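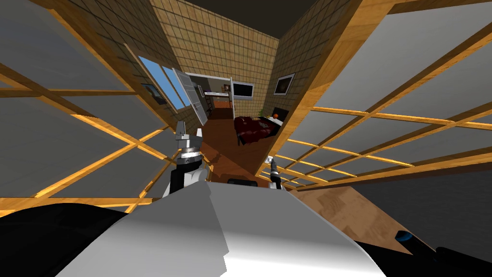 Dec 23, 2020

Glaze tests came out of the kiln this morning and I'm thrilled! The Mridha celadon (that's what we're calling the wood-ash one now, after the batch Sherif Hamdy mixed in July) finally broke over the edges the way I've wanted all year. Pale gray-green in the hollows, warm brown on the rims, and hardly a pinhole on any of the tiles.

What changed since the last firing:

- ash washed twice, then sieved through the 200 mesh, no shortcuts
- 3 percent red iron oxide, down from what we had on the old card
- slower cooling, which meant sitting up late with a thermos and a very dull novel

I mixed a 200 gram batch and it brushed on beautifully. Dipping is another matter. It settles hard in the bucket, so next time a pinch of bentonite goes in dry, before the water (I forgot, again).

Tile 31 is the odd one. Same glaze, same shelf, but it went almost blue where it pooled! Bilal Bitar thinks it's the clay body, as that tile was cut from the end of the Wevden stoneware bag and the rest were from the new one. He may be right. I'd love it to be repeatable. I scraped together what was left of the old bag, wrapped it in plastic and put it under the wedging table with my name on it. PLEASE don't reclaim it.

The Plaso white is still crawling. Tried it thinner, tried it on a sponged surface, still bald patches near the foot. Sherif wants to calcine half the kaolin and I say go for it.

Next: celadon on a real bowl, inside and out, with the foot waxed higher than usual because it does run. Also a line blend between the celadon and the Millico black, just to see. Cone packs are low, need to make more before anybody loads the kiln.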